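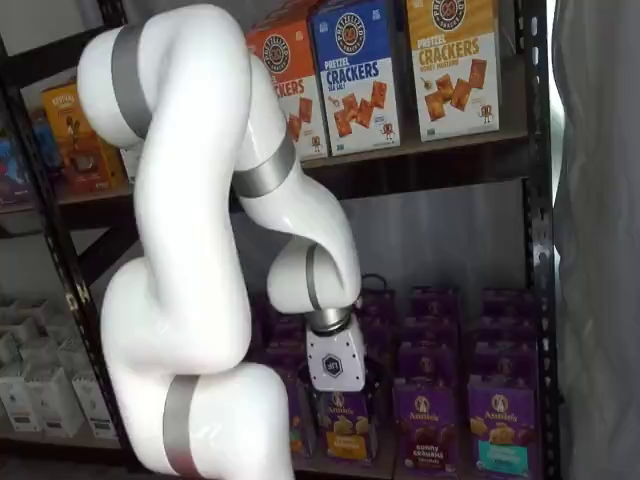 A robotic arm above a shelf of boxed snacks, gripper pointed downward. Boxed goods on open shelving are covered in Part Two of the new code.

Last updated: 16/05/2020

Brinudel Publishes Code of Practice for Robotic Picking From Open Shelves

BELLSTEAD - Brinudel, the membership body for firms that use automated handling in grocery storage and supply, today published its first Code of Practice for Robotic Picking From Open Shelves. The Code sets out what members are expected to do before, during and after the use of a robotic arm to take packaged goods from shelving that people also reach, stock and clean.

The Code is open to all member firms from today and becomes a condition of membership in August. It applies to fixed arms and to arms mounted on a moving base. It does not apply to closed storage systems, where goods are moved inside a sealed structure and no person enters while the system is powered.

Until now, members have worked from their own site rules, together with the instructions supplied by the maker of each arm. A review carried out by Brinudel found that those rules differed widely, even between sites run by the same firm. Some sites had detailed procedures for stopping an arm but no written procedure for starting it again. Others kept careful records of dropped goods and none of contact between the arm and the shelving.

The review drew on 199 written site procedures submitted by members, and on visits to sites in Bellstead and Merley. Its findings were put to members as a draft, and 52 written responses were received. The final text reflects a number of those responses, most notably in the sections on packaging and on restart.

What the Code covers

The Code is divided into four parts.

Part One deals with the work area. Each site must mark the full reach of the arm on the floor, including any space the arm can enter when its joints are extended beyond the positions used in normal picking. The marked area must be kept clear of carts, ladders and packing material. Curtains, screens and other soft barriers may be used to control light or dust, but they do not count as guarding and must not be recorded as such in a site risk assessment.

Shelving within reach of the arm must be fixed so that it cannot tip or slide if the arm presses against it. Uprights, braces and shelf boards are to be inspected on a set schedule and after any recorded contact. Where a brace crosses the back of a unit, the site must show that the planned path of the arm takes it into account.

Part Two deals with the goods. It asks members to sort packaged items into handling groups before any automated picking takes place. The groups are based on how a package is held, how it behaves under pressure and how closely it stands to its neighbors. Light cartons such as cracker and cookie boxes form a group of their own. Cartons of this kind are often stocked in tight rows, and a grip that is suitable for a single box standing alone may disturb the boxes on each side.

For tightly stocked cartons, the Code requires a trial pick from the front row, from the back row and from each end of the shelf before the product is approved for routine picking. The trial must be repeated when the supplier changes the size, weight or closure of the package. A change of printed design alone does not call for a new trial, unless the system relies on the printed face to recognize the item. In that case the new design must be added and tested before the old one is withdrawn.

Members are also asked to set a gripping force limit for each handling group and to keep that limit under the control of a named role at the site. Operators may lower the limit during a shift. They may not raise it.

Part Three deals with people. No person may place a hand on a shelf that the arm is approaching, or on the shelf directly above or below it, while the arm is under power. Restocking is to be done with the arm parked and locked in a position agreed in advance. The Code states that a paused arm is to be treated as a moving arm, and that a pause command given from a screen or handheld unit does not meet the requirement for a lock.

Where an arm and a worker are expected to share an aisle, its speed near any shelf a person can reach must be limited to 300 millimeters per second. Members may apply for a different limit if they can show, by testing at their own site, that it offers at least the same protection. Applications will be considered by Brinudel case by case, and the result will be shared with all members with the name of the site removed.

Part Three also sets a minimum standard for training. Every person who works inside the marked area must be shown how to stop the arm, how to report a fault and who has authority to restart it. Temporary and agency staff are included. Training must be given at the shelf where the person will work - a classroom session may support it but does not replace it.

Part Four deals with records and restart. Sites must log every stop that was not planned, every dropped or crushed package and every contact between the arm and the shelving. Each entry must note the product, the shelf level and the action taken. After a contact, the arm may be restarted only when the gripper, the wrist and the affected shelf have been checked by a person trained to do so.

Packages that have been dropped or squeezed are to be set aside and examined before they return to stock. Food packaging with a broken seal must be removed from sale. Members that already have food safety procedures for damaged goods may continue to use them, provided that items handled by an arm are logged separately.

How compliance will be checked

Members will complete a self-assessment each year against the requirements of the Code. Brinudel will also carry out site visits. A site will be considered compliant when it meets every requirement marked as essential and at least 70 percent of those marked as recommended. A site that falls short on an essential requirement must stop automated picking in the area concerned until the matter has been corrected and reported.

The results of individual visits will be given to the member firm and will not be published. A summary of common findings will be issued to the membership each year, so that lessons from one site can be put to use at others.

"The Code puts into one document the practices that careful sites already follow, and it makes them the standard for every member," Brinudel said in a statement. "Members told us they wanted requirements that a shift team could read and apply at the shelf. We have kept the language plain for that reason, and we have asked for written evidence only where it helps people do the work safely."

Relationship to other requirements

The Code does not replace the law, nor does it replace the safety instructions supplied with any arm, gripper or control system. Where a legal requirement is stricter than the Code, the legal requirement applies. Where the maker's instructions are stricter, members are expected to follow them and to note the difference in their site file.

The Code takes no position on the choice of equipment. Brinudel does not approve, test or recommend individual products, and members must not describe any arm or gripper as approved under the Code. A firm may state that one of its sites complies with the Code once a visit has confirmed it.

Support for members

To help sites prepare, Brinudel has produced the Tang Checklist, a short working document that follows the order of a normal shift from opening checks to parking the arm at close. Use of the checklist is optional. Sites that already have their own opening and closing checks may keep them, provided every essential requirement is included.

Briefing sessions for site managers and shift leads will be held in Bellstead and Merley before the Code takes effect. Sessions will cover the handling groups, the trial pick procedure and the completion of the contact log. Places are free to members, and each session will be repeated online for those unable to attend in person.

Members that expect difficulty in meeting an essential requirement by August should write to Brinudel as early as possible, stating the site, the requirement and the steps already taken. An extension may be granted for changes to fixed shelving or floor layout. No extension will be granted for the requirements on training, locking or restart.

Brinudel will accept comments on the Code throughout its first year of use and will then publish a revised edition. Comments from shelf staff and maintenance teams are especially welcome and may be sent directly, without going through the member firm's head office.

About Brinudel

Brinudel is a membership body based in Bellstead. It brings together storage operators, grocery suppliers and system installers to agree on good practice in automated handling. It is funded by member fees and does not sell or lease equipment.

Copies of the Code of Practice for Robotic Picking From Open Shelves and the Tang Checklist are available to members on request from the Brinudel office. Members of the press may request a copy of the Code from the Brinudel press desk.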